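19th May, site visit and leftovers

Went out to Flendstead this morning with Nele to see the new food court past security. Skeller have the corner unit, the one that used to be the bureau de change. They told us in writing that it would be trading by now. It has a hoarding round it, a sign saying "opening soon" and one man up a ladder. I asked him how soon and he said September if the extraction gets signed off. I'd believe him before I'd believe the letter.

Their queue model is what I was meant to check. They claim 137 orders an hour at peak with two tills and a pick-up shelf. I don't see it. Nele timed the coffee place opposite, which has three tills and a far simpler menu, and it never got near that. Zlatko Golob (their operations man) says the figure was measured at the Ostrowski branch. Ostrowski is a railway station. People there have a train in nine minutes and order accordingly. At a gate they have an hour to kill and they want to ask what's in the sauce.
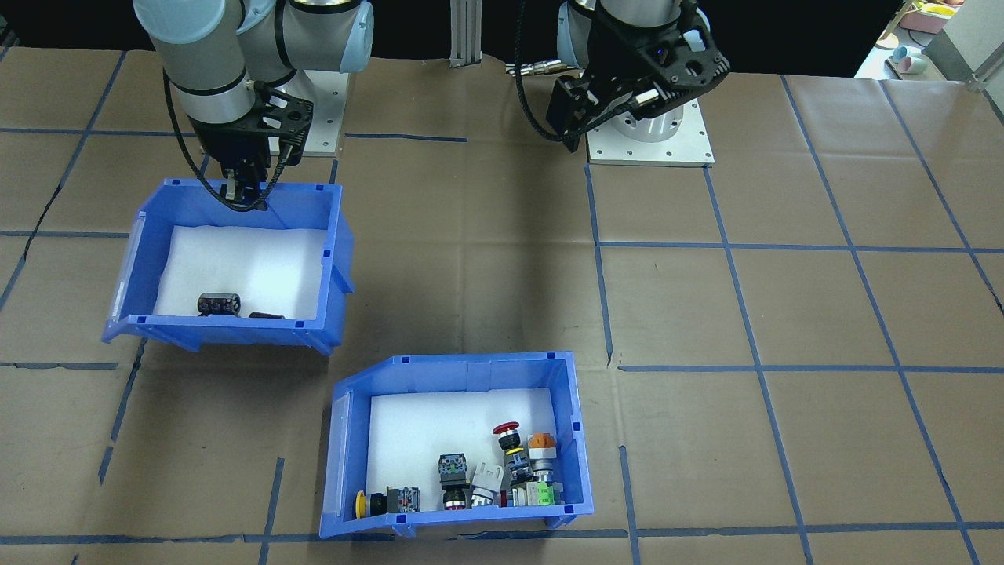
Asked Zlatko for the raw till logs. He offered a slide. Asked again.

Seating: the plan has 299 seats shared between all the units. Skeller's paper counts them as if they were theirs alone, twice, once under "capacity" and once under "dwell". Byung-chul spotted this last week and I said he must have misread it. He hadn't. Sorry, B-C.

Bags are the other thing missing. Every traveller in that hall has a wheeled case and most have a coat over it. The aisle on the drawing is fine for someone holding a tray and nothing else. Châu, could you redo the aisle widths with one case per person and see what falls out? Don't use the airport's own figure for luggage, I've never found out where it came from.
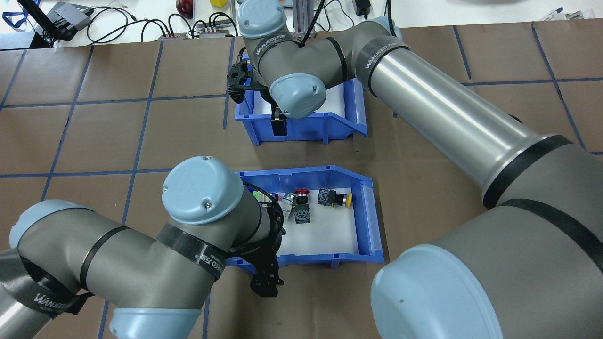 The pick-up shelf is what bothers me most. Prakska's drawing shows a flat shelf at chest height, orders put down in the order they're cooked, customer reads the name and takes the bag. It relies on people reading, and at six in the morning they won't. I'd sooner have open-fronted bins one behind the other, like our two blue ones on the brown paper, with that slanted opening towards whoever is reaching in, and white paper in the bottom so a receipt or a spill shows up. Amos thinks bins will look cheap in an airport. Perhaps. The burgers are hardly going to look dear. Prakska want 783 for a single shelf section before fitting, and I'd like to hear what it does that a bin doesn't.

Rent clause: Skeller say they pay a share of takings above a floor. Amos has seen the heads of terms and thinks the floor is high enough that they'll need breakfast trade to clear it. There is no breakfast menu in anything we've been sent.

To do
Chase till logs (me, again)
Aisle widths with cases (Châu)
Ask Prakska if the shelf can be cleaned without taking it off the wall
Breakfast menu, yes or no (Amos)
Parking at Flendstead went on my own card, find the receipt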